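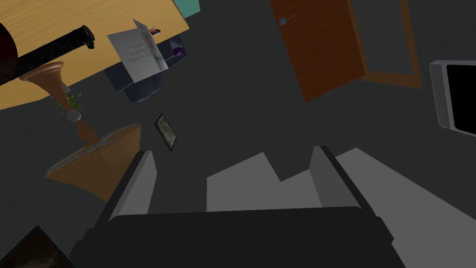
Why does wood move after it has been cut and dried?

Because wood goes on taking in and giving off water from the air around it, for as long as it exists. The cell walls swell when they take water in and shrink when they let it go, mostly across the grain and hardly at all along it.

Chapter 8
Wood and Water

Before you start. You should have read the chapter on how a tree grows, or at least the part on growth rings. Terms you need from there: earlywood, latewood, sapwood, heartwood, ray. If "ray" means nothing to you go back now, it comes up in the second section and we don't stop to explain it again.

What this chapter covers
Where the water sits in wood. Fiber saturation point. Moisture content and how to work it out. Shrinkage in three directions. Cupping, bowing, checking. Drying, in air and in a kiln. How a maker plans for movement.

8.1 A door that sticks

Start with something most people have met. A solid wood door swings freely in January, with the heating on and the air in the house dry. By late summer it drags on the jamb. Somebody planes a bit off the edge. Next winter there is a gap you can slide a coin through.

Nothing is wrong with the door. Nothing is wrong with the hinges either, usually. The boards got wider and then they got narrower again. The height of the door hardly changed the whole time, and that difference -- a lot across, next to nothing along -- is the main thing to carry through the rest of this chapter.

Same story with table tops, drawer fronts, floorboards, the backs of guitars. A floor laid tight in dry weather can lift off its joists in a damp spell. A top screwed down hard to its frame will split when it tries to shrink and can't.

8.2 Free water and bound water

Green wood, fresh off the saw, holds water in two places.

Free water. Sits in the hollow middle of the cells, like water in a straw. Comes out first and fairly easily. Losing it makes the board lighter but does not change its size.

Bound water. Held in the cell walls themselves, tied to the cellulose. Harder to get out. When it goes, the walls get thinner and pull together, and the board shrinks.

The point where the free water is all gone and the walls are still full is called the fiber saturation point. For most woods it falls somewhere in the high twenties, as a percent of dry weight. Above that point: weight changes, size doesn't. Below it: both change. Students mix these up every year so read that twice.

8.3 Working out moisture content

Moisture content, MC for short, is the weight of the water divided by the weight of the dry wood, times one hundred. Dry wood, not wet wood. This is why green lumber can have an MC over one hundred percent, which looks like a mistake the first time you see it.

Worked case. A sample block from the Bokley yard weighs 1111 grams green. It is oven dried until the weight stops changing and comes out at 811 grams. Water lost is 300 grams. 300 over 811 is 0.37, so the MC was 37 percent. That is above fiber saturation, so the block still had free water in it and had not begun to shrink, apart from maybe a little at the surface, where it dries first.

The oven method is slow and uses up the sample. In a shop people mostly use a meter with two pins. Quick, good enough below fiber saturation, not to be trusted much above it. Readings also shift with species and temperature, so check the correction table that comes with the meter.

8.4 Three directions

Wood shrinks by different amounts depending which way you measure.

Tangential -- along the curve of the growth rings. The most.
Radial -- from the bark in toward the pith, along the rays. Often near half the tangential figure.
Longitudinal -- up the trunk. So small it is left out of most sums.

The rays are part of the reason. They run outward from the center and hold the wood back in that direction. Latewood pulls harder than earlywood too, and around the ring there is nothing much to resist it.

Now the useful bit. A plainsawn board has the rings running more or less flat across its width, so its width moves by the tangential amount. A quartersawn board has the rings standing on edge, so its width moves by the radial amount. Same tree, same room, and one board moves a good deal more then the other. Plainsawn boards also cup, as the two faces are not at the same angle to the rings. Dry one out and it curls away from the heart side.

8.5 Coming to rest, sort of

Leave a board in a room with steady air and in time it stops gaining or losing water. That's equilibrium moisture content. It depends mostly on relative humidity, a little on temperature. Rooms are not steady though, so a board in a house is always chasing a number that has moved on. Thick boards chase slowly. Finish slows it down as well but does not stop it, and anyone who sells you a varnish that stops it is selling you varnish.

Case study for this chapter: the Sotomayor bench, 39 inches long, glued up from plainsawn ash and fixed to its base with slotted screws. We come back to it in each section from here on. Have the drawing at the back of the book open.

Key terms so far
bound water, equilibrium moisture content, fiber saturation point, free water, moisture content, plainsawn, quartersawn, radial, tangential

The next section takes up drying, begining with stacked lumber in the open air, and how to place the stickers so the boards stay flat.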